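Chapter 9
Storing Clothing and Household Textiles

In this chapter you will study:
how fibers behave while they are in storage
the difference between hanging, folding and rolling
moisture, light and insects
labels and records for a storeroom
how to plan storage for a small household and for a costume room

Key terms: fiber memory, crease line, relative humidity, acid-free tissue, rotation, dead storage, active storage

A garment spends most of its life put away. A winter coat may be worn from November until spring and then hang for the rest of the year. A good tablecloth may come out twice a year. The damage that shortens the life of these items is often blamed on wearing and washing, but much of it happens in the closet. Shoulders stretch on thin hangers. Creases in linen weaken until the threads break along the fold. Moths find a sweater that was put away with food on the cuff.

Chapter 8 covered washing, drying and pressing. We now take up the clean, dry textile and ask where it should go and in what form.

9.1 Active and Dead Storage

Storage comes in two kinds. Active storage holds items used every week or so. It should be easy to reach and easy to put back in order. Dead storage holds items that will not be needed for a season or longer. It can be harder to reach, but it has to protect the contents better, as small problems have longer to grow.

Many households mix the two. The result is a crowded closet in which everyday shirts are pressed against a wedding dress. When Floor Mulder surveyed 50 apartments in Ondley for a housing study, she found that most bedroom closets held more out-of-season clothing than current clothing. The residents tended to say they needed more space. In most of the apartments, moving the dead storage to a high shelf or under a bed would have been enough.

9.2 Hang, Fold or Roll

Woven garments with a tailored shape, such as jackets and dress shirts, should hang. Knits should not. A knit is made of loops, and the loops lengthen under the weight of the garment. Heavy wool sweaters can grow noticeably at the hem after one season on a hanger.

Folding spreads the weight but leaves crease lines. Fold along a seam where possible, and change the position of the fold each time the item is put away. Rolling leaves softer creases and suits T-shirts, light knits and table linen. A divided drawer or box keeps each piece upright or separate, so that one can be taken out without disturbing the rest.
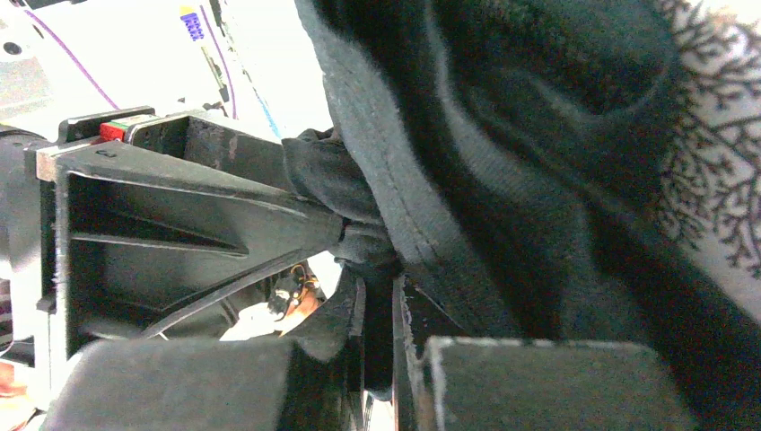 A dark garment, bunched up, will crease wherever the cloth is pinched.

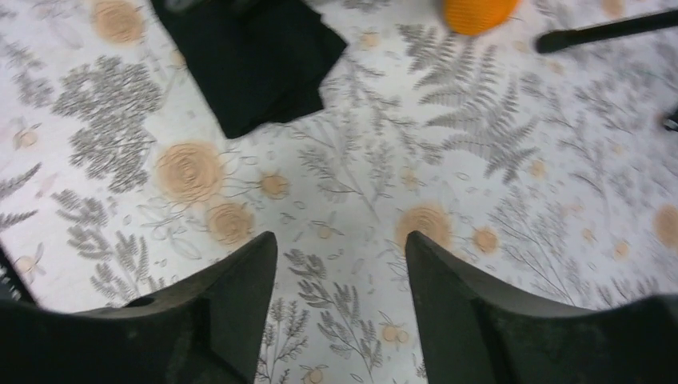
Folded black cloth on a printed tablecloth. 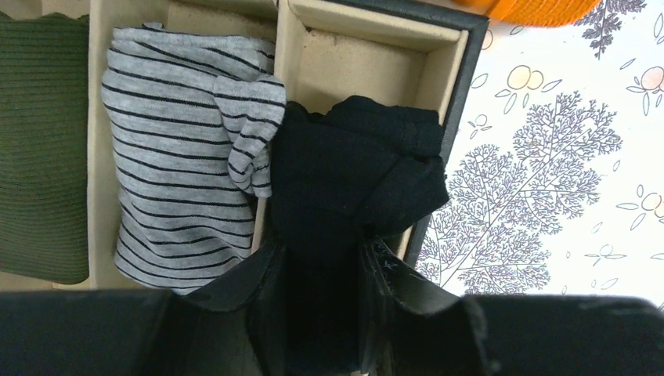 Folded garments in separate compartments. 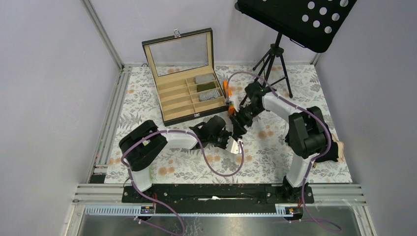 Size matters as much as method. A folded piece should be a little smaller than the space meant for it. If it has to be forced in, the edges crush and the drawer will jam. Measure the inside of the drawer first and fold to that width. Shops do the same thing with a folding board. The Mertens department store trained its sales staff on boards in four sizes and expected every shelf to be refolded before closing.

9.3 Moisture and Light

Cotton, linen and wool all take up water from the air. At a relative humidity above 65 percent, mildew can begin to grow, first on starch and soil and later on the fiber itself. Basements and outside walls are the usual trouble spots. Leave a gap behind any cabinet that stands against an outside wall, and never store a textile that feels even slightly damp.

Light fades dyes, and the change cannot be reversed. The fold that faces a window fades first and leaves a pale stripe across the piece. Blues and purples on silk are among the colors most easily lost.

9.4 A Working Storeroom

The costume room of the Liluvton theater holds roughly 200 garments on rails and shelves. Jozef Vermeulen, who ran it for many years, kept a card for each one with its fiber content, its size, the date of its last cleaning and its shelf number. His successor, Shuk-fan Kwan, moved the cards to a spreadsheet but left the shelf numbers as they were.

Knits lie folded on the lower shelves. Beaded pieces lie flat in boxes with acid-free tissue between the layers. Everything in dead storage is opened, checked and refolded twice a year, a practice called rotation.

Before you read Section 9.5, make a list of the textiles in your own home and mark each one A for active or D for dead storage. Note where it is kept now. You will need the list for the floor plan exercise.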